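Teaching a Humanoid to Set Down Awkward Objects
Final project report, Durnberg robotics club, manipulation team
4 min read

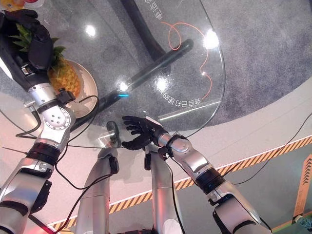 Our team had one semester to get a two-armed humanoid to pick up an object from a plate, move it, and put it back without dropping it or breaking the plate. We picked objects that are hard to hold for different reasons. The final list had five items: a pineapple, a paper cup, a tennis ball, a folded towel and a bag of rice.

Background

Last year's team worked only with wooden blocks and a flat gripper. Their code assumed that every object had two parallel sides, so most of it did not carry over to hands with fingers. We kept their logging scripts and their safety checklist and rewrote the rest.

Method

We recorded demonstrations by teleoperation. One student wore the control gloves and another watched the stop button. Each demonstration started with both arms at rest and ended when the object was back on the plate and the hand was open. We collected 160 demonstrations and split them evenly among the five objects.

The policy was trained on the head camera view and the joint positions. We did not use touch sensing. Training ran overnight on the lab computer, and we kept 3 checkpoints to compare.

The pineapple took the most planning. A grasp from the side pushed the fruit across the plate before the fingers closed. We changed to a grasp from above, with the hand coming down over the top of the fruit near the leaves. The other arm stays out past the near edge of the table with its hand open. In early runs we parked it over the table, and the two forearms collided twice.

Glass was a problem for the camera. Glare from the ceiling lights moved around on the tabletop when the head tilted, and the policy sometimes reached for a bright spot. We fixed the head angle for all later recordings and threw out the older ones where the head had moved.

Results

The second checkpoint was the best. It handled the tennis ball and the rice well. The towel was unreliable because the fingers often caught only the top fold. Pineapple runs usually succeeded at the lift and failed at the release, when a finger snagged in the leaves. Slowing down the hand opening helped, but we did not have time to retest every object at the slower speed.

Problems and next steps

Cables need better routing. We lost most of a week in May to a loose connector at the wrist. The next team should also record with the plate in more positions, as ours was nearly always in the same place. Notes on calibration are in the shared folder with the logs.

Related projects
Nivel: a self-leveling tray for a wheeled base
Notlow: line following in low light
Rebuilding the Acharya arm

This site uses cookies to remember your settings. Accept | Manage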